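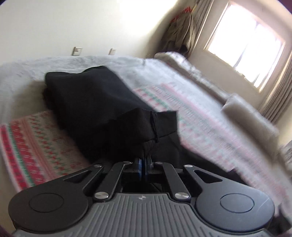

Figure 1. Folded black garment on the bed, bedroom stage.

3.2 Folding and sorting of clothing

The second part of the project looked at how students in shared housing store their clothes, and how much of the work is done on the bed. Tedden House was chosen as the study site. Its bedrooms have a single wardrobe and no bench or table large enough for folding, so the bed serves as the work surface in every room visited.

Seven residents took part. Each was asked to sort one load of clean laundry in the usual way, and then to repeat the task using the method set out in Appendix B. Under that method, dark garments are folded first and laid near the foot of the bed, with the folded edge facing the person. Light garments follow. Socks and small items are left until last and go directly into the drawer.

A total of 230 garments were handled during the sessions. Black and navy items gave the most difficulty in sorting, as residents often mistook one colour for the other in the evening. Milagros Sison recommended that sorting be done near the window during daylight hours, and the group adopted this for the remaining rooms.

Residents generally favoured the new method for shirts and trousers. Opinion was divided on heavier garments, which tended to spring open when stacked. Gitau Mutiso and Issa Chidiac have proposed a separate shelf for these, and a costed design will be included in the December submission.

3.3 Limitations

All sessions were held in one building, and bed sizes did not vary. The team did not record how long the stacks remained tidy after they were put away.

Report prepared by Benedikt Rathjen, 28 May 2021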